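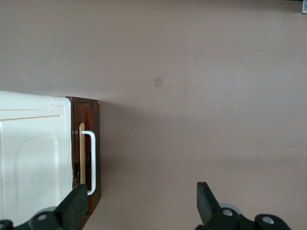

Figure 1. The white handle on the dark reddish-brown wooden panel, next to the cream-white appliance.

3. Materials and surfaces

Our project, Grono, compares how different materials in a shared room look after daily use. We made a list of the objects and gave each one a short code. The wooden panel was the most difficult to describe, because its varnish is glossy and the grooves look darker than the rest. For the handle we wrote only the shape and color.

Soft objects are in a separate table. We set a limit of 50 entries, and 7 of them are toys. The dragon toy has code T4. Its fabric looks velvety, with darker shading in the creases – this made it hard to choose one color name, so we agreed on "light orange".

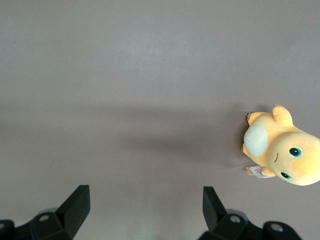

Figure 2. Plush dragon (T4) lying on its back, with the cream belly patch.

The cleaning test of the soft objects is planned for August. Until then the table stays open, and the color names can still be corrected.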